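Cloudy film on everything after washing up, hard water??

Posted in Kitchen & Cleaning
Ffion Craddock

Ok so we moved to Larton in November and ever since then every glass and mug dries with a white film on it. Old place never had this, same soap, same sponge, same me. Kettle is furry inside too. I wash by hand, no dishwasher, leave it all to drip dry overnight and by 7 am it looks like somebody dusted it with flour. Worst on the glasses and a set of dark plates my aunt gave us, which I now only use when she's here.

Tried so far
hotter water
less soap
more soap
one of those rinse things meant for dishwashers, in the bowl. Bad idea, tasted it in my tea for days

Landlord won't pay for a softener, says the water is fine to drink. Sure it is, not what I asked. Is there anything I can do that isn't a whole system under the sink? And is vinegar safe on the rack, it's metal. Thanks in advance, typing this on my lunch break

Gyula Oláh
4 replies marked helpful

Yep that's hard water. Minerals stay behind when the drops dry. So two jobs, get the old stuff off and then stop it drying on.

Getting it off: white vinegar and warm water, half and half, in a plastic tub. Glasses in for 13 minutes (my number, I boil eggs at the same time, fifteen is fine too). Soft sponge, rinse well. If it's still cloudy after two goes it might be etching, meaning the glass itself is worn, and nothing takes that off. Run a fingernail over it. Chalky and scrapes a bit = minerals. Smooth but cloudy = probly etched.

Do not soak anything with a gold rim. Ask my wife. Well don't.

Stopping it: dry with a towel. I know, boring. But if you let water sit on a glass all night in Larton you will get spots, I lived there four years. Cotton towel, no fabric softener in the wash, that leaves a greasy film of it's own. You only have to do the glasses and the dark plates, the rest can drip.

Kettle: fill halfway with the same mix, bring it nearly to a boil, leave it an hour, dump, then boil plain water twice and throw that out. Open a window.

Rack depends. Good stainless is ok with a quick wipe and a rinse. Chrome plated or coated wire I wouldn't soak, if there's a chip it'll rust from there. Dish soap and an old toothbrush.

Eirlys Pritchard

just buy new glasses lol. mine are all cloudy, wine tastes the same

Glenys Yorath

Agree with Gyula on the towel, but if you really hate drying (me), last rinse matters more than people think. Fill a bowl with filtered water from a jug, dip each glass, stand it upside down at a tilt so it runs off. Not flat on a mat!! Flat traps the damp inside and you get a ring. One bowl does the lot, then use it on the plants.

Citric acid works better than vinegar for the kettle btw and no smell. Spoonful in a full kettle, same routine. Cheap in the baking aisle. Never mix any of this with bleach.

Also give things room. If cups are touching they stay wet where they touch and thats where the crust shows up. I put mugs in last, after the plates have drained and gone back in the cupboard. And wipe whatever is under the rack, mine grew a white crust in two weeks when I forgot about it and it took an entire evening with a butter knife (plastic one after I scratched it).

Edit: for the film on the faucet, paper towel soaked in vinegar, wrap it, ten minutes, rinse. Don't leave it overnight like I did, finish went dull and it's still dull.
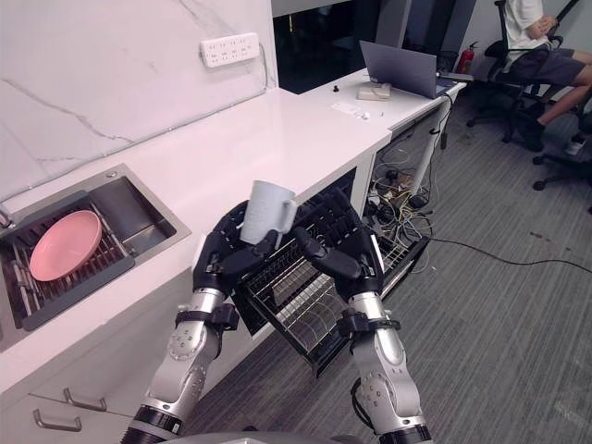
Edit 2: Ffion asked in a message how much citric acid is a spoonful. Teaspoon for a small kettle, two for a big one. Rinse it out well before you make tea.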